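Home | Bikes | Wheels | Trainers | Service | Stockists | Cart (0)

Titard Honus 2 Direct-Drive Trainer

The Honus 2 is a direct-drive indoor trainer for road, time trial and triathlon bikes. The rear wheel is removed and the bike mounts straight onto the axle, with the cassette fitted to the trainer's freehub. It is intended for structured interval work and for brick sessions where the rider gets off and runs.

Resistance

Resistance is electromagnetic and controlled by the head unit or a paired app. In erg mode the trainer holds a target power regardless of cadence. In level mode it behaves like a fixed brake curve, which most riders find easier for sprint efforts. Response to a change in target is slower below 100 watts, and very low recovery targets are best ridden in level mode with a small gear.

The flywheel is steel, balanced after machining. Spin-down calibration takes under two minutes and should be repeated when the trainer is moved to a colder or warmer room. Let the unit run for ten minutes first.

Fit

The standard end caps suit quick-release and 12 mm thru-axle frames. Disc and rim brake bikes both clear the housing. Riders with a deep chainstay bridge should check clearance before ordering – Volker Mühlbauer in our service department keeps a list of frames that need the spacer kit. Cassettes are sold separately. Use the spacer supplied for 10-speed.

Power and connection

The supplied adapter plugs into a standard wall outlet or power board. The trainer will not run unpowered. Keep the adapter and any board off the floor beneath the bike, where sweat collects, and leave some slack in the lead.
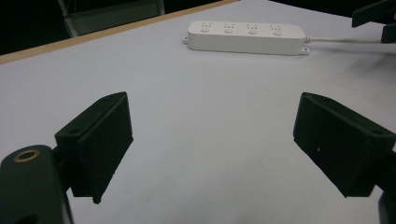 Specifications

Model: Honus 2
Drive: direct, belt
Folded height: 656 mm
Folded width: 246 mm
Axle standards: quick release, 12 mm thru-axle
Front wheel block: included
Finish: matte grey
Colour options: none

Transition use

For brick sessions, set the front block so the bike sits level and mount from the left. Multisport coach Birgit Strobel runs her club's February block on six of these units and recommends a rubber mat on the mounting side, as cleats slip on bare concrete. The legs lock with a lever at each hinge. Check both before every ride.

Spares

Belt, part 228, is user-replaceable with a 5 mm hex key. Freehub bodies and end caps are held in stock. Flywheel bearings are a workshop job – contact service before opening the housing.

We use cookies to remember your cart and preferred store. Accept | Manage settings

© Titard Cycling | Contact | Warranty | Back to top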